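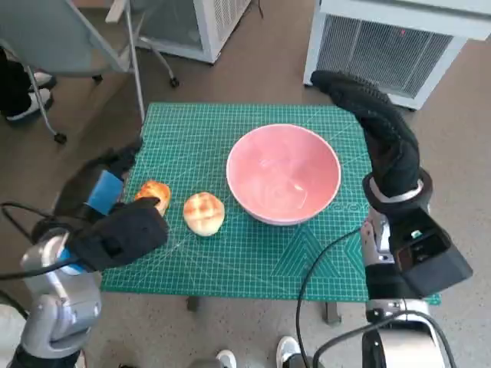 Can I use a cutting mat from the craft cupboard as a food surface?
Only if the buns go in a bowl or on a plate before anyone eats them, and the mat gets wiped down first. A craft mat has had knife blades, glue and who knows what dragged over it, so I treat it like a bench top and never like a chopping board.

Snack table check, Rimenley shared kitchen
Thursday, September 5, 2019
Done by: Ximena Alarcón
Passed on to: Milagros Sosa

My turn on the sheet again! Same list as last time, with my comments after each line (sorry, I do go on).

1. Table steady, no wobble
OK. I leaned on all four corners. The folded cardboard under the back leg is still doing its job but I'd love a proper rubber foot on there before December, when we have the big baking day and everybody leans on everything.

2. Mat flat and clean
OK after a wipe. Warm water, drop of detergent, then a dry cloth. Please don't pour hot water on it or park a hot tray there, it'll curl up and then nothing sits level. If you've been trimming paper on it, run your palm over the grooves for slivers (gently!).

3. No blades left out
OK. Both cutters are back in the tin, on the high shelf. Violeta Bravo found one under a tea towel last month and I still think about it.

4. Bowls, chips and cracks
OK for the pink one. I ran a finger around the rim and held it up to the window, no hairlines that I could find. The speckled Fundard bowl has a chip near the foot, so I've put it on the top shelf with tape on it. Don't bring it back down please, it isn't worth a cut lip.

5. Buns and bread
OK. Pineapple buns and the darker glazed ones are for eating the same day. Anything with custard or butter inside goes in the fridge, no exceptions. Tongs or clean gloves for handing them out, and new gloves if you've touched your phone or the door.

6. Allergy card
NOT OK. The card was missing again. It needs to say wheat, egg and milk at the very least, plus sesame if we've bought the seedy ones. I wrote one out in texta for now and Abelardo Huenchumán will print a decent one.

7. Cords and cables
Needs watching. Nothing should run over the front of the table where a hip or a sleeve can catch it. Take cords off the back and tape them to the floor if they cross the walkway.

8. Overhead light
OK, all tubes working.

9. Bin and hand basin
Bin OK. Soap nearly out, spare bottle is in cupboard 13.

Still to do: rubber foot, allergy card, soap. Next check is Milagros, in 7 days. Ring me on extension 415 if you can't find the sheet, it's probably behind the kettle.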